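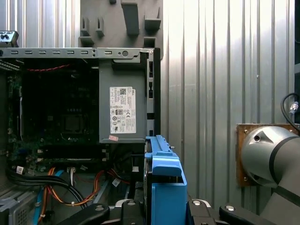
Open data, partly open doors: an afternoon at Rumencombe

The Rumencombe river station held its open day in July, and I went because the flyer promised "fully open hardware, fully open data." I have read that promise before. Usually one half of it is true.

The drive up takes you past Gusport and then onto a gravel road with no signs. I got there at 2 p.m., missed the welcome talk, and joined a tour of the Hulten loggers, the small boxes that record river level and temperature and send the readings back by radio. There are 80 of them on the river, according to the handout. We were shown one, on a table.

The board files really are public. I checked on my phone while the guide was talking. The firmware is another matter. The repository has a license file and a readme, and the last release is two versions behind what the loggers run. When I asked, I was told the newer code "needs cleaning up first." Maybe so. I have heard that from projects that never did get around to the cleaning.

Next came Assefa, the web portal. It looks good, and you can download readings as CSV without making an account, which I liked a lot. I pulled one site and got 2171 rows. There was a gap in the middle with no flag and no note. The person at the desk thought it was a dead battery and said gaps would be marked "soon."

Cost per logger was given as over 800 dollars, before labor. For a design pitched at schools and small river groups, that seems steep to me, and the parts list has one sensor with a single supplier.

The last 30 minutes were for questions, and most went to parking and next year's date. Coffee was free. I'll look at the repository again in the fall and see if the firmware has moved.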